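Progress report, spring term
Student robotics project, Lostow High School
Prepared for the Tritau Education Fund

Since the February report the class has moved from bench testing to collecting practice runs with the arm. There are 17 students enrolled, up from 14 in the fall. They work in small groups and each group has one afternoon session a week, plus open lab time until 5:30.

Work completed

The arm was assembled and wired by the end of the second week. Students then wrote the startup checklist, which is now taped inside the cabinet door and has to be signed before the power goes on. We lost four sessions to a bad power supply. Birkness replaced it under warranty, but the new one came with a different connector and we had to wait again for the adapter.

Once the arm was running, the groups started on guided movement. One student steers the arm by hand through a task, a second watches the wrist camera feed, and a third keeps the log. The class has recorded 314 runs so far. Most of these are simple approaches to a tabletop, stopping short of contact, then backing away along the same path.

Lighting has taken more of our time than planned. The original proposal assumed a matte gray work surface under fixed lamps. The students asked to include polished and patterned surfaces as well, on the grounds that a helper arm in a home or a shop would meet them all the time. I agreed to this and moved part of the lamp budget to cover it.

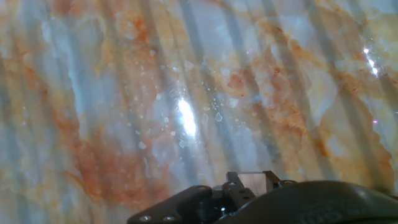
Glossy stone patterns are hard for the software the students wrote in the fall. It looks for edges, and it treats a strong vein, a band of shadow or a bright reflection as the edge of an object. In the first round it reported objects on a bare surface in 12 runs. The group working on this has tried lowering the exposure and masking out the brightest areas. Lower exposure helped with glare but made the shadow problem worse. Masking is better, although it also hides small light-colored parts.

The other groups are working on grip force and on a safe stop routine. The stop routine is finished and was tested by every student. Grip force is behind schedule. The readings drift over a session and we have not found the cause.

Spending

Spending is within the approved amount. The largest items were the arm, the replacement adapter and spare finger parts. The line for travel to the El Sherbiny student challenge has not been touched yet. Registration is paid.

Plans for the rest of the term

The groups will combine their code in April, which will probably be messy – they have named things differently and two groups use different units. After that we will repeat the surface runs with the masking in place and compare them with the first round. I would also like to buy one diffuser for the overhead light and ask for approval to take it from the travel line.

A full set of run logs is available on request.

Comments

Is the masking code going to be shared? Our club has the same trouble with a varnished table.

Good to see the stop routine got done first. My daughter talks about it at dinner.

Please post the date for the open lab when you have it. We missed the last one.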